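4. Setting up the Drosier fuel meter

The Drosier reads how much fuel your car is really drinking, which may differ from what the dashboard has been telling you to keep your spirits up. Set it up with the car parked on level ground and the engine off.

1. Find the diagnostic socket. On most cars it is under the dash by the driver's knees, where only the flexible can admire it.

2. Push the Drosier in until it clicks. Do not use a hammer. We mention this for a reader in Parsons.

3. Turn the ignition on without starting the engine. Wait 12 seconds for the light to turn green.

4. Press MENU and choose petrol or diesel.

Caution: Never press MENU while driving. The fuel figures will still be depressing when you stop.
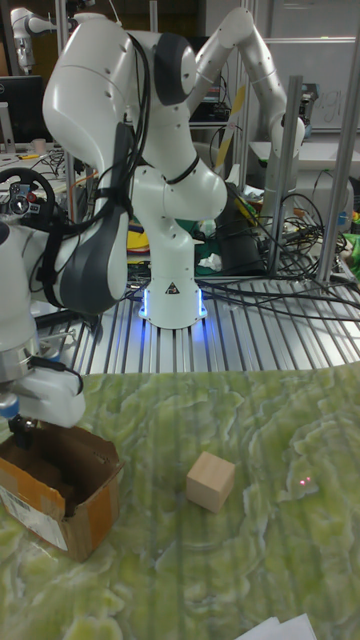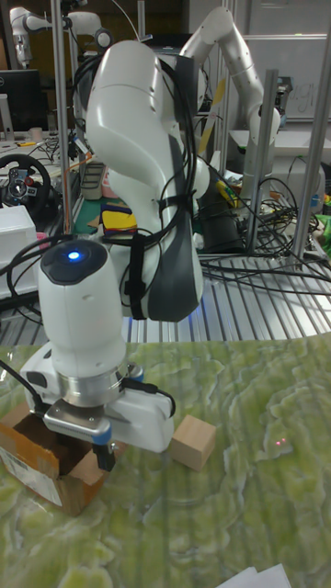

Do I have to fill the tank before the first reading?
Only if you want the range figure straight away. With a part-filled tank the meter shows dashes until you have driven 2 miles, then makes up its mind.

5. Drive 212 miles in your usual manner. Suddenly becoming a gentle soul at traffic lights will spoil the average.

6. Fill up, then type in the amount shown on the pump. The meter corrects itself and beeps twice.

Note: If code 292 appears, the plug has worked loose. Switch off, push it back in and start again from step 3.

Note: Unplug the Drosier if the car will be standing for more than a month. It draws very little power, but an old battery can be touchy.

Settings for towing are in section 5.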